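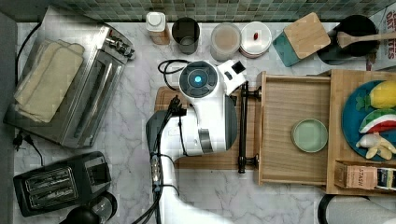 Kitchen counter, cutting board, one drawer open.

So I finally broke 80 at Zonthorpe. 78! I've been chasing that number for longer than I want to put in writing, and I had a putt on the last for 77 that I left so short my playing partner pretended to look at a bird.

I'd had a terrible warm-up, too. Sprayed everything right, topped two with the 3-wood, went to the first tee with my shoulders up around my ears. Then I hit it straight down the middle and it just sort of kept happening. The second is a 234-yard par 3 from our tees (cruel, and I will keep saying so to anyone at the club who'll listen) and I ran a driver up onto the front edge and got down in two. I don't think I've made par there since they moved the bunker.

I was out with Dušan Vidmar and Do-yoon Ban, who are both better than me and both had a bad day, which I'm sorry about. A bit sorry. Do-yoon lost a ball on the fifth, then another on the sixth, and switched to an orange one he'd found in the bottom of his bag. Dušan three-putted from 60 feet on the ninth and didn't say a word until we got to the snack hut.

Front nine was 38, and that's where I usually start doing math and fall apart. This time I put the scorecard in my back pocket and asked Dušan to keep my score on his. I still knew, obviously. But I wasn't looking at it, and I made five pars in a row from the tenth, including one from behind the big oak on 13 that I had no business making.

Then a double on 16. Wedge into the front bunker, out of it into the back one, you can picture the rest. I ate half a banana on the next tee and told myself a bogey-bogey finish was fine. Bogey on 17, par on the last, so 40 coming in.

Next up is the club's January medal, if the ground isn't frozen. Kyu-ri Ham won it last year in a wool hat and two pairs of mittens, and I'm drawn with her this time, off at 8:40 in the morning. I'm going to need better gloves. And some work on those long putts, because I left every one of them short.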